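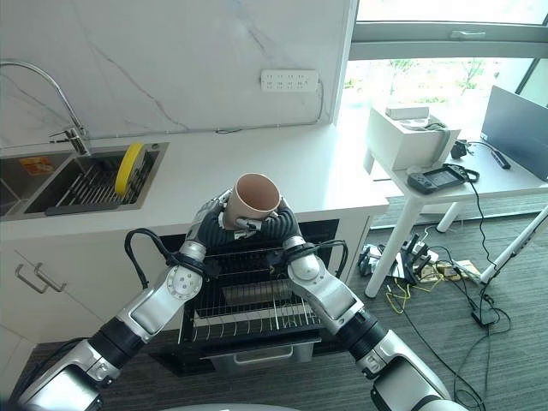
Household Operations, Unit 4: Loading the Dishwasher
Course handout — Nouhaila Radwan

Everyone arrives at this unit believing they already know how to load a dishwasher. Everyone also believes that the person they live with doesn't. I have read enough of your intake forms to know that both of these can't be true, so we start from scratch.

Reading before the session: the chapter on racks in the Jusside reader. Skip the chapter on the history of detergent unless you have trouble sleeping.

4.1 Before anything goes in

Scrape. Don't rinse. A plate with a film of sauce on it is fine, a plate with half a potato on it is compost with a rim. Rinsing under a running tap until the plate is clean and then washing it again in the machine is a popular hobby, and I can't stop you doing it at home.

Empty cups before you carry them across the kitchen. Tip out the last inch of coffee in the sink, look inside, and then go to the machine. People who skip the looking are the ones who come back to me with questions about teaspoons.

Open the door all the way down and pull the rack all the way out. Loading through a gap the width of your arm is how handles get chipped. If the rack sticks, stop and look for whatever is poking through the bottom of it. It's usually a fork.

4.2 Cups and mugs

A mug goes in mouth down, at a slight lean. Mouth down so that water gets sprayed into it, leaning so that water doesn't collect in the hollow of the base and wait there for your sleeve. A mug lying on its side gets half a wash. A mug standing upright gets a full wash and then keeps the water as a souvenir.

Use both hands for anything heavy or wide while it's over the rack. Lower it between the tines, let go, and give it a small nudge. If it rocks, move it. The spray is stronger than you'd think and will finish the nudge for you.
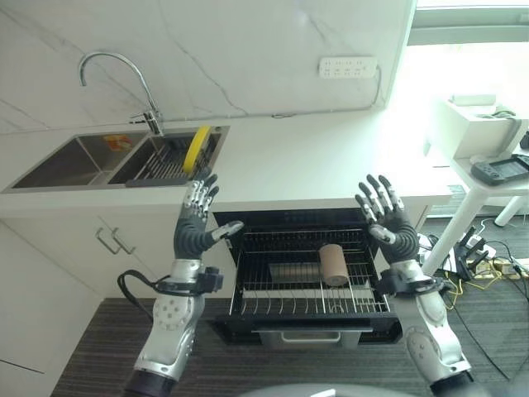

Should a flat tray go on the same rack as the cups?
It can, if it stands up along the side and the cups sit clear of it. Laid flat across the tines it makes a roof, and whatever is on the far side of a roof stays dirty.

4.3 What stays out

Wooden spoons, good knives, cast iron, and anything with a gold line around it. Also the travel cup from Cloron that three of you own, whose lid comes out of a hot cycle a different shape. I'm told this is my fault for assigning the unit.

Thin plastic plates and lids are a judgment call. I wash mine by hand and stand them on edge in the drying rack, where they are out of the way and dry on both sides. Stacked flat they stay damp until July.

4.4 The floor

You will be going back and forth between the sink, the counter and the machine, often with both hands full and with your eyes on the crockery. An open door is at shin height. Anything left lying on the floor is at ankle height, and cords are the worst of it. 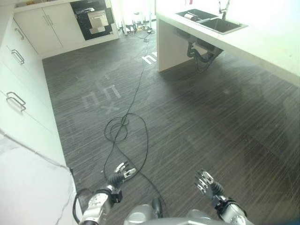

So walk the route once with nothing in your hands. Pick up what can be picked up, push cords back against the wall or coil them and put them away, and close any drawer you aren't using. It takes 30 seconds. The dinner plates from the Tahiri set weigh 600 grams each, and I've seen a stack of them go down in less time than that.

4.5 For next time

Load one full machine at home. Run it, then write down every item that came out dirty or full of water and where it had been sitting. 2 pages at most, and please don't use them to settle a dispute with a roommate. Last term I got one with a diagram and a signed statement from a witness.

The Nerbridge worksheet on cutlery baskets (handles up or handles down) goes with Unit 5. Bring it filled in, and bring your temper under control.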